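Right, I've had the Notix two-arm kit going in simulation since August and I have opinions. Thread!

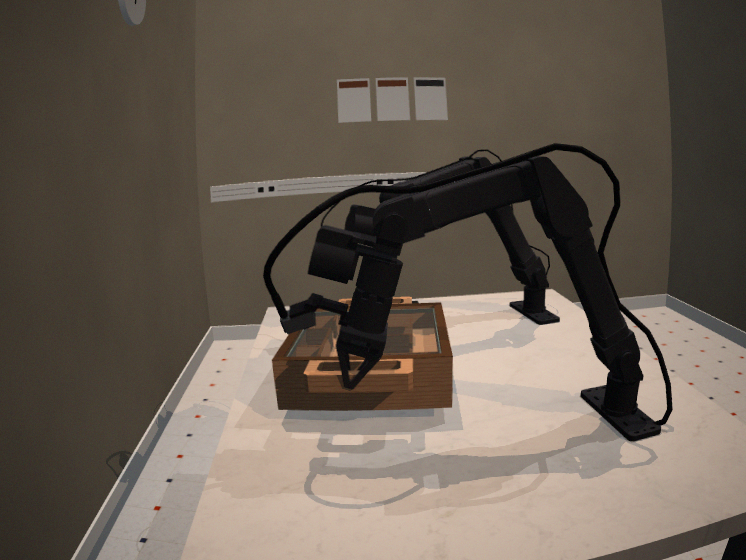 Both arms over the wooden box, Notix simulator

First thing: the simulator comes with the kit and you can use it before your arms even arrive. I spent 3 weeks in there before I bolted anything to a real table and I'd do it again. Everything I broke was free!

The box is my favourite of the practice jobs. Glass-like top, pale wooden pieces front and back, and two grippers that have to work very close together without clouting each other. Harder than it sounds (I clouted them a lot).

They've even put the cables in. Big loopy ones, with shadows on the tabletop and everything. I thought that was showing off until I started planning real cable runs at home and found I already had a feel for how much slack an arm wants.

Setting up took me one evening. I began at 1930 with a cup of tea and had both arms moving before bed. The Clorwood add-on (that's the pack with the wooden objects) was a separate download and a slow one, so start it early.

Grumbles, then. The menus are a maze. Resetting a job puts your view back to the default every single time, which drove me up the wall. And the manual is 290 pages with no index. Please, Notix, an index!

Price: I paid £482 for the software and the Clorwood pack together, through Horobets. The arms are a good deal more and you can buy them later, which suited me nicely.

Someone asked how it compares with Jumbridge. I only had the Jumbridge trial, so take this lightly, but it felt quicker to load and much fussier about gripper settings. Notix lets you get stuck in and make a mess.

Would I buy it again? Yes, happily. Next job on my list is swapping which arm leads on the box, and I'll add to this thread once I've had a proper go at it.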